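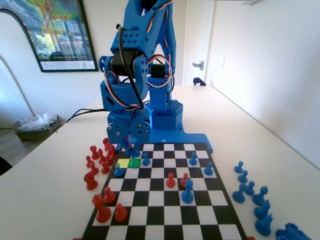 Tainá Rezende schrieb am 13. März 2019:

> Rot gegen Blau ist kein Schach, das ist Mensch ärgere dich nicht mit
> Abitur. Ich habe nichts gegen Farbe. Aber wenn ich "Weiß am Zug" sage und
> dann erst überlegen muss, wer hier Weiß sein soll, ist etwas schiefgelaufen.
> Drei Fragen, weil ich den Satz ja angeblich für die Oktoberrunde freigeben
> soll:
>
> 1. Welche Farbe zieht an?
> 2. Erkennt man Dame und König auseinander, wenn man nicht direkt
> darübersitzt?
> 3. Was sollen das gelbe und das grüne Feld?
>
> Und bevor wieder jemand mit den Füßen anfängt: Ja, ich habe gesehen, dass
> unter der Ecke etwas Rotes hervorschaut. Kommt das weg?
>
> Tainá

Liebe Tainá, liebe Liste,

ich antworte der Reihe nach und kürze, wo ich kann. Wer meine Mails kennt, weiß, wie das ausgeht.

Zu 1. Rot zieht an. Ich weiß, dass man das auch anders sehen kann, denn es ist in dieser Runde bereits anders gesehen worden, und zwar mit einer Ausdauer, die ich mir bei der Endspieltheorie gewünscht hätte. Das Argument für Blau lautete, Blau sei die "kühlere, also hellere" Farbe. Ich habe eine blaue und eine rote Figur nebeneinander auf das Fensterbrett gestellt und lange hingesehen. Danach war es Zeit fürs Abendessen. Rot zieht an, das steht jetzt auf einem Klebestreifen im Deckel der Schachtel, und der Klebestreifen hat in unserem Verein Verfassungsrang.

In der Notation bleibt alles, wie es ist. Wer mitschreibt, schreibt Weiß in die linke Spalte und meint Rot. Die Formulare neu zu drucken kommt nicht in Frage, wir haben davon noch einen Karton aus der Zeit, als in Hudell zwei Mannschaften spielten.

Zu 2. Die Frage ist berechtigt. Die Bauern sind Bauern, da gibt es keinen Streit. Bei dem blauen Ding, das hinter dem einen roten Bauern steht, würde ich auf einen Springer tippen, und wer dort zum ersten Mal hinsieht, tippt vermutlich auch. Groß genug ist es ja. Bei der roten Figur mit dem Kronenrand vorn in der Ecke wird es schon dünner. Krone haben im Zweifel beide, König wie Dame, und ein Turm mit Ehrgeiz könnte sich auch noch melden. Ich hatte bei Bunting nachgefragt, ob es den Satz mit einem Kreuz auf dem König gibt. Die Antwort kam schnell und war freundlich, und sie lautete, der König sei an seiner Höhe zu erkennen. Laut Beipackzettel misst er 54 mm. Bei der Dame steht keine Angabe. Ich nehme an, man hat sich bei Bunting etwas dabei gedacht.

Mein Vorschlag: Wir machen dem König oben einen Punkt mit weißem Lack. Ich habe noch ein Fläschchen Odus, mit dem ich seinerzeit die Uhrenknöpfe nachgezogen habe. Das hält, die Uhrenknöpfe sind noch weiß, die Uhren gehen dafür nicht mehr. Wer den Lackpunkt unwürdig findet, darf gern einen Gegenvorschlag machen. Ich bitte nur darum, dass der Gegenvorschlag dieses Mal auch jemanden enthält, der ihn ausführt.

Bei der Gelegenheit: Für die Läufer gilt dasselbe wie immer. Ein Läufer ist, was übrig bleibt, wenn man alles andere erkannt hat.

Zu 3. Das gelbe und das grüne Feld markieren einen Zug. Zwei Felder, die nebeneinanderliegen, gelb und grün, von dem einen zum anderen, mehr Geheimnis steckt nicht dahinter. Für den Anfängerabend halte ich das weiterhin für eine gute Sache. Man kann dreimal sagen "die Figur geht ein Feld zur Seite", oder man zeigt zwei Farben und ist fertig. Bei uns wird Gelb das Startfeld und Grün das Zielfeld. Ich bitte darum, das einmal so festzulegen und danach in Ruhe zu lassen. Beim letzten Mal hatten wir an zwei Tischen zwei Systeme, und ein Junge hat einen ganzen Abend lang rückwärts gespielt. Er hat gewonnen, aber darum geht es ja nicht.

Für die Oktoberrunde selbst brauchen wir die Farbfelder natürlich nicht. Ein Turnierbrett hat schwarz und weiß zu sein, und sonst hat es den Mund zu halten. Da sind wir uns hoffentlich einig.

Zu den Füßen. Ich hatte gehofft, ich käme darum herum. Das Rote bleibt dran. Es ist klein, es schaut an der Ecke ein Stück unter dem schwarzen Rahmen hervor, und mich stört es weniger als die Aussicht, dass ein Brett bei jedem energischen Schlagzug auf Wanderschaft geht. Wer sich an die alten Bretter erinnert, weiß, was ich meine. Zur Eröffnung saß man sich gegenüber, im Mittelspiel schräg, und im Endspiel saß einer am Nebentisch. Wenn das rote Eckchen jemanden im Denken behindert, möge er sein Brett so drehen, dass das Eckchen beim Gegner liegt.

(Nein, Drehen um eine Vierteldrehung geht nicht. Das weiße Feld gehört nach rechts unten. Ich schreibe das hin, weil es in der Vorrunde an einem Tisch anders war und erst auffiel, als die Damen sich nicht gegenüberstanden.)

Jetzt das, wonach Tainá nicht gefragt hat und was uns trotzdem beschäftigen wird.

Erstens die Bretter. Tramitwood liefert sie mit 420 mm Kantenlänge, Rahmen mitgerechnet. Unsere Tischnummern, die Uhren und die Formulare passen daneben, wenn man die Formulare hochkant legt. Zwei Kaffeetassen passen nicht. Eine Kaffeetasse passt, sofern der Gegner Tee trinkt und ihn auf den Boden stellt. Ich weise darauf hin, dass es für Getränke das Fensterbrett gibt, und ich weise darauf hin, dass ich seit Jahren darauf hinweise.

Die nächste Größe aufwärts wäre schöner gewesen, hätte aber den Rahmen gesprengt, und zwar wörtlich, nämlich den des Schrankes. Die Bretter müssen stehend hinein, das Fach ist nicht verhandelbar, dahinter läuft das Heizungsrohr. Ich habe gemessen. Dann habe ich noch einmal gemessen, weil mir beim ersten Mal jemand den Zollstock falsch herum gegeben hat.

Zweitens der Ersatz. Fehlende Figuren kann man bei Bunting einzeln nachbestellen, der Versand kostet 9 Euro, egal ob man einen Bauern bestellt oder einen ganzen Hofstaat. Ich sammle deshalb. Wer eine Figur vermisst, schreibt mir Farbe und Art, und sobald sich das Porto lohnt, geht die Bestellung raus. Bis dahin wird mit dem gespielt, was da ist. Die umgedrehte Eierbecherhälfte hat uns als Turm gute Dienste geleistet und liegt weiterhin in der Schachtel, bitte nicht wieder in die Küche tragen.

Für die Bauern gilt eine Sonderregel. Verlorene Bauern tauchen auf. Ich habe in meiner ganzen Zeit als Materialwart noch keinen Bauern gekannt, der auf Dauer weg war. Sie sind in Jackentaschen, in der Sofaritze, einmal in einem Turnschuh. Wartet also bitte ein bisschen, bevor ihr mir einen als verschollen meldet.

Drittens das Einräumen. Rot kommt in das linke Fach der Schachtel, Blau in das rechte, die großen Figuren nach unten, die Bauern obenauf. Man muss den Deckel nicht zudrücken. Wenn man ihn zudrücken muss, liegt der Springer quer. Der Springer liegt immer quer, wenn es klemmt, da könnt ihr euch jedes Suchen sparen. Die Stellung vom Vorabend auf dem Brett stehen zu lassen, "weil wir morgen weiterspielen", ist nur dann in Ordnung, wenn ihr morgen weiterspielt. Ich bin es leid, um halb gespielte Partien herumzuwischen wie um Museumsgut. Ein paar Rote in der linken Ecke, ein einsamer Blauer dahinter, und keiner weiß mehr, wer dran war. Ab sofort legt ihr einen Zettel dazu. Brett ohne Zettel wird abgeräumt, ohne Ansehen der Stellung.

Und damit zum Zeitplan. Angefangen wird um 8 Uhr abends, das heißt: dann laufen die Uhren, soweit sie laufen. Aufgebaut wird vorher. Ich stelle das Material raus, aufstellen müsst ihr selbst, und zwar bitte alle, auch die, die "nur mal schauen" wollten und dann doch an Brett eins sitzen.

Tainá, wenn dir das als Antwort reicht, würde ich den Satz als freigegeben betrachten. Wenn es dir nicht reicht, komm vorbei und spiel eine Partie damit. Du bekommst Rot. Das ist Weiß.

Einwände bitte an die Liste und nicht an mich privat, und bitte mit passendem Betreff. Der letzte Strang hieß bis zum Schluss "Re: Re: Schlüssel Keller" und handelte von der Sizilianischen Verteidigung.

Gruß
h.

PS: Der weiße Lack trocknet über Nacht. Wer den König vorher anfasst, spielt die nächste Runde mit weißem Daumen, und dann wissen wir wenigstens, wer es war.

PPS: Wegen des Filzes unter den Figuren: Habe ich gelesen, habe ich zur Kenntnis genommen, kostet extra. Wer basteln möchte, bekommt von mir die Schachtel mit und eine Schere. Die Schere hätte ich gern zurück.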